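I'd been in Colm Geraghty's apartment for maybe four minutes before he started in on baskets. I had come to talk about how he fits his whole life into 288 square feet above a hardware store (yes, really, 288, he measured it twice), and I hadn't even gotten my coat off.

"Everybody buys shelves first," he told me. "Get a basket first! You find out what you own."

Colm's starter set: a basket, and the stuff that ends up everywhere
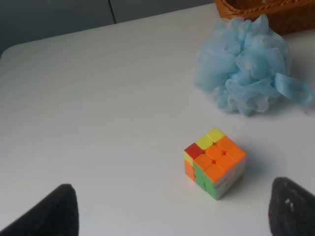
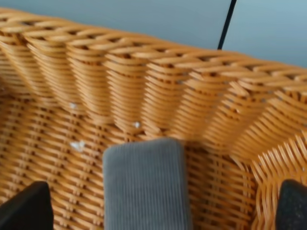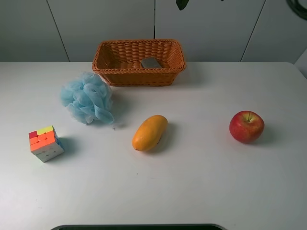

He used to sort returns at Gandar, the mail-order place, and he says that job ruined him for messy counters. Twelve years of other people's boxes will do that. These days he helps friends of friends clear out their homes, mostly for lunch, sometimes for cash.

I asked him what goes in the basket and he laughed at me. "Whatever you touched today and didn't put back. I don't care if it's a toy or a bath puff. You sort it at night, when the coffee's gone and you're too tired to be sentimental."

What about food? I keep fruit in everything, including, one bad August, a hat.

"Fruit gets its own bowl," he said, very firmly. "Apples bruise. And a mango, you forget a mango at the bottom of something and you'll know about it in a week."

He learned that from Rekha Agarwal, his old neighbor on Grasberg Street, who kept one basket by the door for 30 years and never bought a second. Colm owns three and feels a little guilty about it. He likes a braided rim because it's easier on the hands when you carry the thing around, and he shakes the crumbs out of the weave over the sink. I said I vacuum mine. He made a face.

We got onto puzzles after that. His best time on a cube is 58 seconds, and he'd like it known that his nephew does it in less and is unbearable. "I leave mine scrambled," he said. "If it's solved, I walk right past it."

By then it was almost six and he was putting the kettle on again.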